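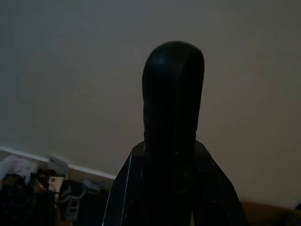

Joar Nordin
Writes about homes, housekeeping and the people who teach it

I had been meaning to get to the Pillamville open day for years, and every year something came up, usually the garden. This time I put it on the kitchen wall in thick marker, 7th June, and told everybody in the house that I was not available for lifting, driving or opinions. It takes me a good long while to get out there by way of Kneath, and I stopped for a roll and a coffee on the way, so the first talk had already begun when I slid into the back row.

For those who don't know it, Pillamville is where the Gistgate people teach cleaning. They started with evening courses for people going into hotel and school work, and over time they have added short days for ordinary householders who would like to know why their floors never look the way their grandmother's did. Once a year they open all the rooms and let anyone wander through. The woman at the door told me they had 800 people through over the whole of last year, and that this single day always brings in a fair share of them.

The first talk was on walls and baseboards, and I will admit I didn't expect to enjoy it as much as I did. Pale walls, the speaker said, are kinder than people think. A plain wall in a grayish beige will forgive you quite a lot, but the white baseboard under it forgives nothing at all, and dust sits along that top edge like snow on a fence. Her rule is to do the baseboard before the floor and the wall before the baseboard, and to go along with a dry cloth before you even think about a wet one. I have been doing it in the wrong order for 30 years. My wife, when I told her this in the evening, said she could have told me for nothing.

After that there was a break with coffee and a very good cardamom cake (two pieces, I'm not ashamed), and then we were let loose in the practice rooms. These are set up like small corners of a home. You go from one to the next at your own pace, and you can ask whatever you like. I spent most of my time on floors and sweeping up, partly out of interest and partly because there was a chair nearby.

The thing I liked best was how homely the equipment was. I had pictured special bins and gleaming carts, and there is a store room with some of that, but for a plain floor-level cleanup they are perfectly happy with an open cardboard box set down at an angle near the wall and a dustpan.

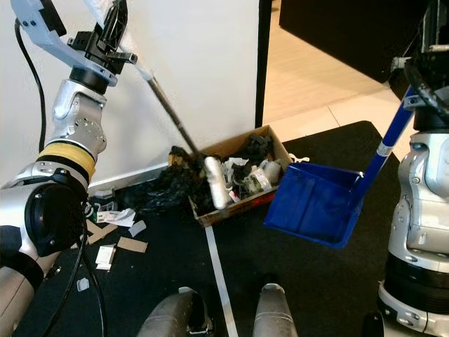
A box is low, it stays where you put it, and once it is full the whole thing can go out the door. I asked whether crumpled paper ought to go in together with the darker, grittier stuff, and got a long and friendly answer that came down to this: sort it if your town sorts it, and if you're going to sort it, do it while you are still on the floor and not later on the back step in the cold. That one went straight home, as anyone who has seen our back step in December will understand.

We also had a nice discussion about long handles. Some of the visitors swear by them on account of their backs, and a couple of the older ones felt that you never do a proper job unless you get down on your knees. I'm somewhere in the middle. My knees are not what they were, but I like to see what I'm doing in the corners. The advice was to use the long tool for reach and keep a dustpan down low where the dirt is, so that you aren't chasing the same crumbs from one end of the room to the other.

I should say something about the prices, as people always write and ask me. The householders' day costs 20 a head if you book ahead, cake included. There is a longer course called Cidach, spread over several weeks, and that comes to 1,191 with all the materials. It is meant for those who want to make a living at it, and I met two people who had finished it in the spring and spoke very warmly of the teachers. 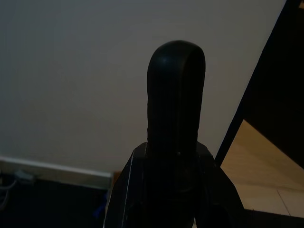
Late in the afternoon I went back to ask about the spot where furniture meets wall, which is my own great weakness. We have a heavy dark cabinet in the hall that hasn't moved since my mother-in-law gave it to us, and I dread to think what lives beside it. The suggestion was a flat duster with a thin sleeve, worked from the top down along the gap, and then a soft brush along the baseboard as far in as it will go. If you can shift the furniture twice a year, so much the better – if you can't, don't lie awake over it.

I drove home with a bag of cloths and a leaflet on stone floors, which we don't have. Booking for the autumn householders' days is already open at the Gistgate front desk, and they ask you to bring indoor shoes.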